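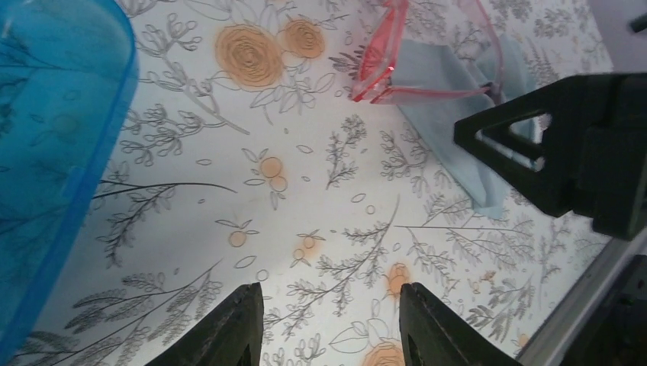 White tablecloth with the leafy line print, a blue container and a red one.

Long thread on getting stains out of tablecloths. I've been buying them secondhand for years and washing them at home, and people keep asking me the same things.

First, find out what the cloth is made of. If there's no tag, pull a thread from the hem and get it wet. Cotton and linen soak the water up fast. Polyester lets it sit there for a bit. Most of what I find is a blend.

Check for color loss before you do anything else. Wet a corner, press it with a white paper towel, wait 10 minutes. If color comes off on the towel, stop and wash that cloth alone in cold water.

My basic soak is a tub of cool water, a scoop of oxygen bleach and a squirt of dish soap. Dissolve the powder in a cup of hot water first or it clumps. I leave it overnight. Not for silk or wool, but you probably don't have a silk tablecloth.

Coffee and tea: the soak takes care of it most of the time. Old tea takes 2 soaks.

Red wine: cold water as soon as you can, from the back of the cloth. Salt is fine if you're at dinner and can't get up. It won't finish the job, you still have to wash it.

Grease is the hard one. Dish soap straight on the spot, dry, no water. Rub it in with your thumb, leave it half an hour, then wash as warm as the fabric allows. Hold it up to a window before it goes anywhere near the dryer. If you can still see the spot, do it again.
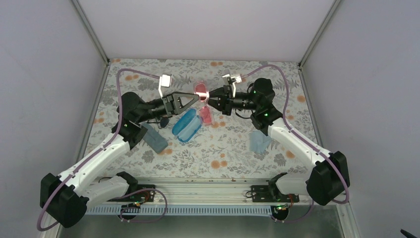

Candle wax: put the cloth in the freezer, crack off what you can, then iron the rest out between brown paper bags. Keep moving to a clean part of the bag. Colored wax leaves dye behind and that goes in the soak.

Turmeric I've had mixed luck with. Wash it, then hang it in full sun while it's still damp. One I got at the Drarlow flea market in April had a yellow patch as big as my hand. After a whole week on the line you had to look for it.

Rust: lemon juice and salt, sun, rinse well. Don't use chlorine bleach on rust. It sets it.

Somebody asked about vinegar. I use it in the rinse for smell. I don't mix it with the oxygen bleach and I never mix it with chlorine bleach.

Ironing. Take it off the line a little damp and iron the back first. For a long cloth I put a chair on the far side of the board to hold the finished part off the floor. Printed ones I only iron on the back.

Storage: roll them on a cardboard tube if you have room. Mine come from the fabric store on Pereck Street, they give them away. If you have to fold, change where the folds go every few months.

No starch if it's going in a closet for long. Silverfish like it.

I keep a notebook of every cloth I've cleaned. It's at 261 now. 74 of those had grease on them, which tells you how people eat.

Tomorrow I'll do napkins, and the lace runner from the Kelemen estate sale that I still haven't washed. If you've got a stain I didn't cover, tell me what it is and what the fabric is. I can't do much with "it's brown."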